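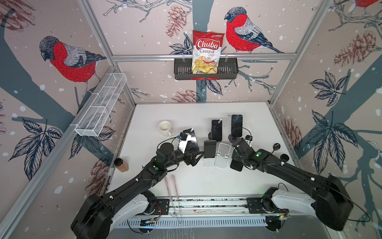 ranasinghe

(to the small-rooms list, 2026-10-06)

Somebody wrote:
> Did you ever finish papering that nook? And is a busy
> pattern too much once you've got shelves up over it?

Yes, finished in July! I went with the birds and pine cones after all (Vastotano pattern 896, if you want to look it up), and I love it. The red breasts on that pinky beige cheer me up every morning. It is busy, I won't argue, but wire baskets let the paper show through, so I'd go with wire again. The black one up on the back rail has turned into the snack shelf – cassava chips at the moment – and the long white one with the dividers hangs on the left wall.

What I haven't cracked is the tabletop. White shows every speck and scuff, and stuff just lands there. Two phones on stands, a coaster, a mug lying on its side...
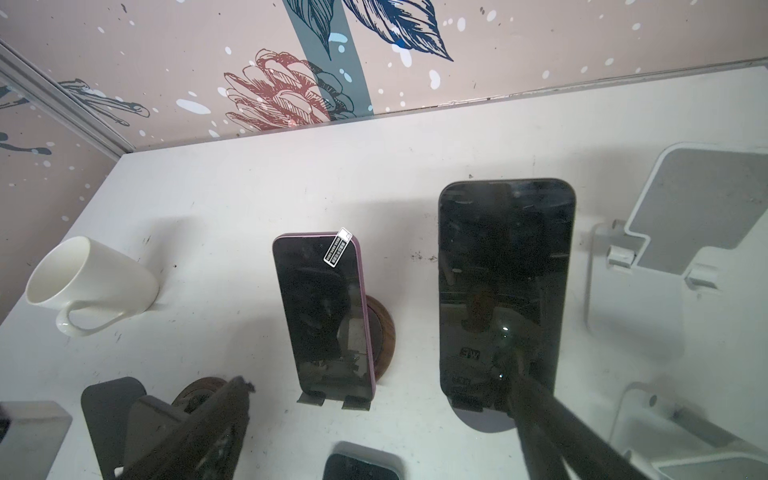
I keep thinking one double stand would free up some space. Kotholm has one with a wood base, but it's 9 inches wide and I don't want to lose that much table. Has anyone tried the Umness one? Also open to ideas for getting marks off a white top without dulling it – I've only tried dish soap so far.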